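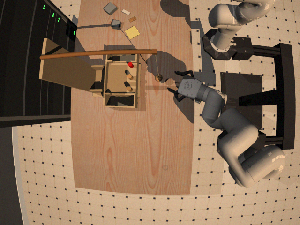
The bench in the sim, with the string and the little ball.

The Pendulum Shift
By Sota Oda
September

So my job at Mumura was to play with a ball on a string, and I swear I'm not exaggerating (much). I'd put on the gloves, the bench would load up, and I'd steer the gripper toward that little tan ball until the timer ran out. Then reset, and again! Prirkora, the learning system, wanted 1,389 examples before it would try the thing alone.

Tetsuya Nagano sat next to me and had the night's other bench. He was on 19 clean grabs when I was on eight, and he hummed.

"You're chasing it," he said. "Let it come to you."

"It's going to copy me either way, right?"

"That's what worries me."

I started talking to it after that. Quietly, just "wait, wait, okay, now," even though the recording only took my hands. 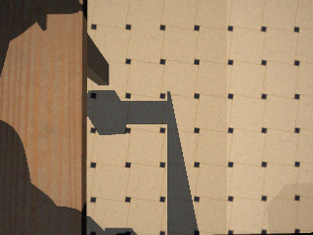 Another view, shadows on the dotted floor.

Around 9 p.m. I pulled up the other view, where all you get is shadows, and I sat there watching them way too long. Then I let Prirkora have a turn. It reached out, stopped short of the ball, and hung there.

"It's stuck," Tetsuya said.

"No," I said, "it's waiting," and I took my gloves off to watch.

Comments

marlo_k: The humming! I've worked next to that guy.

Tess: Please write the next shift.

Recent stories
Takeda's Elevator
Last Bus to Feltelero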